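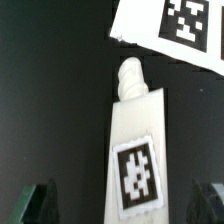

*White card with the printed marker, upper right.*

From: Tomomi Kubo
To: skincare-makers list
Subject: Re: niacinamide serum goes yellow after a few weeks

Hello all,

Thank you for the quick answer, and sorry that mine is slow. I put my replies between the quoted parts so it is easier to follow.

> Tomomi, you wrote that your niacinamide serum from March has turned
> yellow. Mine from Tronholm powder did the same, and I suspected the
> preservative first. Which pH did you have at the end, and did you
> adjust with citric acid or with lactic acid?

I adjusted with lactic acid, drop by drop, and I stopped at pH 5. I measured again last Tuesday and the value had not moved, so I don't think that the acid is guilty. My strips are from a new packet, but of course strips are only strips. If somebody on the list has a proper meter and the same recipe, I would be glad to hear the number.

> Also, did you heat the water phase? I used to heat mine, and I
> stopped when I read that some plant extracts become darker from it.

Yes, I did heat it, and here I think you have found something. My recipe contains a liquorice extract from Salminen, and I added it while the water was still quite warm. In the instructions it is written to add it in the cool down phase. I had read this sentence and then forgot it, because I was busy with the xanthan gum, which made lumps again.

To check the idea I have made two small batches this week. Both have the same niacinamide, the same glycerine and the same preservative. In one the extract went in warm, and in the other it went in when the beaker was at room temperature. They stand in the same cupboard, in clear bottles, and I will look at them every weekend. For now they have the same colour, a very pale straw, so please do not change your recipes because of me yet.

> Last thing: is your powder the Rullora one? I heard that it can make
> the skin red, and I have a customer with sensitive cheeks.

No, mine is from Praledow. I have never tried Rullora, so I cannot compare. But about the redness, I would first ask how much is in the formula. I use 5 per cent for myself and only 2 per cent for my sister, who gets hot cheeks from the stronger one. With the weaker serum she has no problem, also when she uses it in the morning and in the evening. I would offer your customer the weaker one and ask her to try it behind the ear for a few days before it goes on the face.

One question from my side. Does anybody keep the finished serum in the fridge? Mine becomes thicker there and the pipette does not fill well. I could take less gum, but then it runs off the fingers at normal temperature. Maybe there is another thickener which minds the cold less. I have sclerotium gum at home and did not open it so far.

I will write again when the two bottles show a difference.

Kind regards,
Tomomi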